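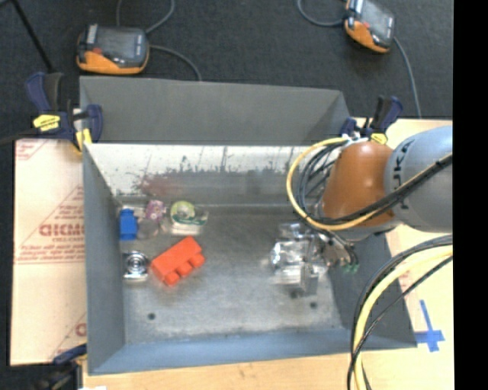
3. 금속 보관함 설치와 관리

이 장은 Carrilho 작업장 수납 시스템에 금속 보관함을 추가하는 사용자를 위한 설명입니다. 선반 프레임 조립은 2장을 먼저 따르십시오. 프레임이 완성되지 않은 상태에서 보관함을 얹으면 기둥이 틀어질 수 있습니다.

3.1 설치 전 확인

1) 포장을 풀고 보관함, 받침 레일 한 쌍, M6 볼트와 와셔, 고무 패드, 라벨 꽂이가 들어 있는지 확인합니다.
2) 보관함 안쪽에 붙은 보호 필름을 모서리부터 천천히 벗깁니다. 필름 접착제가 남으면 중성세제를 푼 미지근한 물로 닦습니다.
3) 테두리에 날카로운 부분이 있는지 장갑을 낀 손으로 훑어봅니다. 거친 곳이 있으면 설치하지 말고 구입처에 교환을 요청하십시오.
4) 설치할 자리의 수평을 맞춥니다. 카펫이나 매트 위에 프레임을 세우는 경우 넓은 받침판(별매)을 기둥 아래에 끼우십시오.

주의: 보관함의 테두리는 얇은 판재입니다. 맨손으로 테두리를 잡고 들지 마십시오.

3.2 받침 레일 고정

5) 선반과 선반 사이의 간격을 33 cm 이상으로 정합니다. 간격이 이보다 좁으면 안쪽에 있는 물건을 꺼내기 어렵습니다.
6) 좌우 레일을 같은 높이의 구멍에 맞춥니다. 레일에 새겨진 화살표가 앞쪽을 향해야 합니다.
7) 볼트를 손으로 끝까지 돌려 넣은 다음 동봉된 렌치로 조입니다. 앞쪽 볼트를 먼저, 뒤쪽 볼트를 나중에 조입니다.
8) 레일 윗면에 고무 패드를 붙입니다. 패드는 한 번 붙이면 위치를 바꾸기 어려우므로 먼저 자리를 표시해 두는 편이 좋습니다.

참고: Savelstead 프레임을 함께 쓰는 경우에는 구멍 간격이 다릅니다. 부록의 변환 브래킷 항목을 확인하십시오.

3.3 보관함 얹기

9) 빈 보관함을 레일 앞쪽에 걸치고 뒤로 밀어 넣습니다. 딸깍 소리가 날 때까지 밉니다.
10) 보관함을 앞으로 한 번 당겨 걸림쇠가 작동하는지 확인합니다. 걸리지 않으면 레일 높이가 좌우로 다를 수 있으니 6단계로 돌아갑니다.
11) 라벨 꽂이를 앞면 테두리에 끼웁니다.
12) 무거운 물건부터 바닥에 고르게 놓습니다.

경고: 보관함 하나의 최대 적재량은 16 kg입니다. 용량이 64리터인 대형 보관함도 적재량은 같습니다. 부피가 남아 있어도 이 무게를 넘기지 마십시오.

경고: 물건을 담은 채로 보관함을 레일에서 빼지 마십시오.

3.4 담는 물건

공구, 금속 부품, 포장재, 마른 천은 그대로 담아도 됩니다. 작은 부품은 칸막이 상자에 나누어 담은 뒤 보관함에 넣으면 찾기 쉽습니다. 유리나 도자기처럼 깨지기 쉬운 물건에는 바닥 깔개를 사용하십시오.

다음 물건은 담지 마십시오.
- 젖은 천이나 스펀지
- 뚜껑이 없는 용기에 든 산성 세제와 염소계 표백제
- 기름이 묻은 걸레
- 충전 중인 배터리

3.5 청소

청소는 한 달에 한 번을 권장하며, 습도가 높은 8월에는 주기를 절반으로 줄이십시오.

13) 내용물을 모두 꺼내고 먼지를 마른 솔로 쓸어냅니다.
14) 부드러운 천에 중성세제를 묻혀 벽면을 위에서 아래로 닦습니다.
15) 깨끗한 물로 다시 닦고 마른 천으로 물기를 없앱니다. 모서리와 접힌 부분에 물이 고이기 쉽습니다.
16) 완전히 마른 다음 내용물을 다시 넣습니다.

참고: 사용 중에 바닥면에 생기는 얕은 긁힘은 강도에 영향을 주지 않습니다. 철 수세미나 연마제를 쓰면 표면이 더 손상되므로 사용하지 마십시오.

3.6 녹과 얼룩

붉은 얼룩이 보이면 먼저 젖은 천으로 닦아 봅니다. 다른 금속에서 옮겨 온 가루라면 대부분 이 단계에서 지워집니다. 지워지지 않으면 Cloltaneo 표면 보호제를 천에 조금 묻혀 결을 따라 문지르고, 5분 뒤 남은 액을 닦아냅니다. 작업 중에는 창문을 열어 두십시오.

얼룩 부위가 손톱에 걸릴 만큼 패어 있거나 판재에 구멍이 생긴 경우에는 보관함을 교체해야 합니다. 교체용 보관함은 Jorkedari 부품 창구에서 주문할 수 있으며, 주문할 때 레일 안쪽에 적힌 규격 기호를 함께 알려 주십시오. 기존 레일과 볼트는 휘거나 마모되지 않았다면 그대로 사용할 수 있습니다.

칸막이와 덮개 설치는 4장을 참조하십시오.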